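Week 11: Can a machine do the chores yet?

Short version: some of them, slowly, if you set the room up for it. Long version is the rest of this handout, and please read it before section, because Joonas Toivonen is running the discussion and he will ask you for opinions.

I want to start with my own kitchen. I own a dishwasher, a washing machine and one of those round vacuums, and all three are robots if you squint. They do chores every day and I barely notice them. What they share is that I do the awkward part myself. I scrape the plates and find a spot for the big pan. I pull the socks out of the pant legs. I lift the chairs so the vacuum doesn't sulk under the table! The machine gets a nice tidy problem inside a box (or on a flat floor) and I get everything around the edges.

So when people ask if robots can do housework, I like to ask who is doing the edges. Write that down, it will come up on the project.

Why laundry is the hard one

A mug is the same shape when you pick it up as when you put it down. A shirt isn't. Grab it by a sleeve and the rest goes wherever it likes, and now half of it is hidden under the other half. Before you can fold it you have to find out what you've got: which side is up, where the collar is, whether that edge is a hem or just a crease. You and I do this by feel while talking on the phone. A robot with a camera and two stiff fingers has to work it out mostly by looking.

Then there's the pinch. Take one layer and the top moves. Take two by accident and the whole shirt comes along. The difference is the thickness of a T-shirt, and on a soft surface the fingers also have to push down just enough to get a grip without plowing the cloth into a ridge. Try it tonight with a pair of kitchen tongs. I'm serious, this is your warm-up exercise – lay a T-shirt flat, fold it with tongs in one hand, and keep the other hand behind your back. Note where you got stuck.

What the shop floor gets right

Siiri Vainio came in last October to talk about the packing line at Juntunen, and I still use her story. They had an arm moving boxed parts from a belt to a tray, the same box every time, and it was boring in the best way. Then the company added soft goods, mostly work gloves and aprons in thin bags, and the arm started dropping things and picking up two at once. They ended up giving the gloves back to people and leaving the boxes to the arm. Nobody there thought of it as a failure. The line went faster and the people on it stopped lifting boxes.

Factories can do that kind of sorting because somebody controls what arrives. Your bedroom floor is not controlled by anybody, as far as I can tell from mine.

About those demo videos

We'll watch two in section, one from Bekudik and one from Galtlow. For each one, write down the following:

Is the video sped up, and does it say so?
How does the item start out, flat or in a heap?
Does a hand come in at any point to reset things?
How many tries are we shown, and do we hear about the others?
What happens to the thing after the clip would normally end? (Somebody has to put the pile in the drawer.)

I don't think the people making these are cheating. Starting with a flat shirt is a perfectly fair way to study folding, and I'd do it too. You just can't go from there to "it does the laundry."

For the project

Pick one chore. Break it into steps small enough that you could explain each one to a patient seven-year-old, then mark which steps a machine could do today, which it could do if you rearranged the room, and which you'd still keep. Kaisu Eskola did hers on making a bed and got 200 steps, so please stop well before that. Two pages is plenty. Sketches welcome, and they don't have to be pretty.

My own bet, for what it's worth, is that we'll see decent towel folding in hotel laundries a good while before anything sorts a family's socks. Towels are rectangles. I'd be very happy to lose that bet, and if your project argues the other way I'll read it with extra interest. 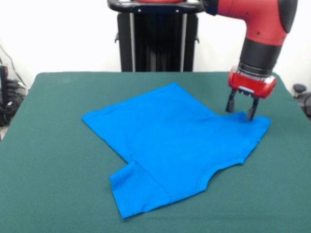
Bring your tong notes to section as well, even if they only say "gave up at the sleeve." Joonas wants to put everybody's sticking points on the board first and then go to the videos, so come on time and grab a seat where you can see the screen.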